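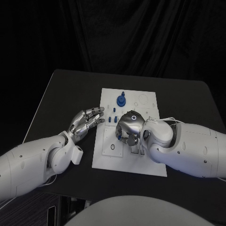

What the Robot Does Before Lunch: Automation at a Small Assembly Workshop

Project report by Mbali Ngubane and Sipho Mtshali
Work and Technology module

1. Why we picked this

Our first idea was to interview people who had lost their jobs to robots. We wrote to several workplaces and found that people who have lost their jobs are hard to reach at their old email addresses. Torkik, which puts together small gear units for pumps, wrote back and said we could visit in February. They have been in the same building since 2008 and had recently started teaching a two-armed robot to do part of the bench work.

2. The job

The task under study is pegs and gears. Blue pegs have to go upright into their places on a white board, and a gear has to go where its round outline is. The staff call the board "the breakfast tray." A person learns it in one morning and is bored by the afternoon, and this was the main argument for giving it to a machine.

The robot has two arms and a metal hand on each, with fingers. It picks up a small peg between its fingertips much as a person would, if the person had been asked to do it during an eye exam.

3. What we did

We spent four mornings at the bench, starting at 8:30. We logged 386 peg placements and talked to six of the workers during breaks. We also had a go at the board ourselves. Sipho's time is not included in the results, at his request.

4. Results

A trained worker filled a practice board in 40 seconds. The robot took 100. Management was not bothered by this, as the robot does not go to lunch. The workers pointed out that it does not go to lunch because someone is standing next to it.

That someone was our most useful finding. The plan for the bench, written by a consulting firm called Husard, has a box marked "operator" that shrinks from page to page and is gone by the last one. On the floor, the operator had acquired a stool, a cushion and a logbook. Most of the job was now watching, resetting boards and writing down why a peg had been dropped. One worker liked this and said her wrists had stopped hurting. Another said he used to go home tired in the hands and now went home tired in the head, and that he had not been asked which he preferred.

Pay had not changed. Job titles had. Two people are now "cell supervisors" and supervise one cell between them, in turns.

Conversation had also changed. The old bench seated four, facing each other. The stool faces the robot. The radio, previously a matter of daily negotiation, is now chosen by whoever is on watch.

5. Limits

Four mornings is short. We never saw a night shift, and the manager, Mr. Tshabalala, sat in on two of the six interviews, during which everyone was very happy. Our timing sheet was made in Drikis, which rounded everything to whole seconds until we found the setting.

6. What we would ask next

We would like to go back in a year and see who is on the stool. We would also like to know who reads the logbook. It was neatly kept, and when we asked where it went when it was full, we were shown a shelf.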